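We use cookies to improve your visit. Accept all | Manage settings

Filed under: Home & Automation

Every few months I check whether a machine can do my chores yet. It's my version of checking the mailbox for a large inheritance.

Progress report. The robot vacuum does the living room, provided I first pick up everything in the living room. Socks, chargers, the cat's opinions. I have become the vacuum's assistant and the pay is bad.

The Trelline folding machine is on sale for $3,371. You clip each shirt on by hand, one at a time. Clipping is the part I hate! The folding I could do during a TV show.

Shop floor is a different story, or so I keep hearing. A friend at the Fludisa warehouse in Cudcombe says their arm can move over 200 boxes an hour. Same box, same spot, same way up. Put one in crooked and it stops and waits for a human, like a teenager with a dishwasher.

What I want is the junk drawer test. Tip out a mix of stuff, nothing matching, half of it lying on something else, and have the machine pick out one thing I ask for. My 5-year-old niece can do this. She'll also keep the thing, but that's a software issue.

People are working on it. Bin picking, they call it, and I've now watched seven talks on the subject instead of cleaning my kitchen. Hard shiny things, soft floppy things, flat things with nothing to grab - every one wants a different grip.

So I'm giving it until November and then I'm buying another laundry basket. That has been my automation strategy so far - more baskets.

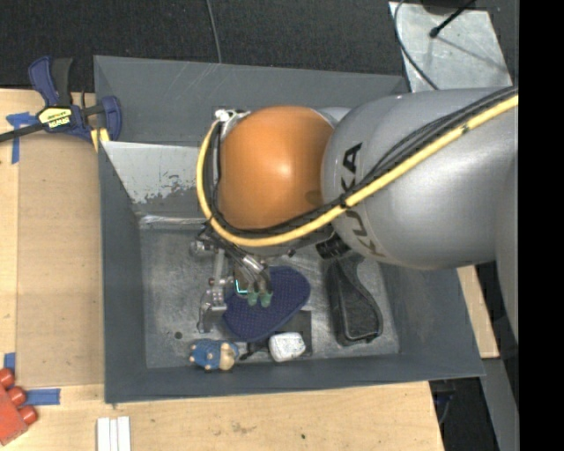 Can I buy a robot that tidies a whole room by itself?

Not one I'd trust with mine. What I've tried at home handles a single job and needs the room made ready for it first.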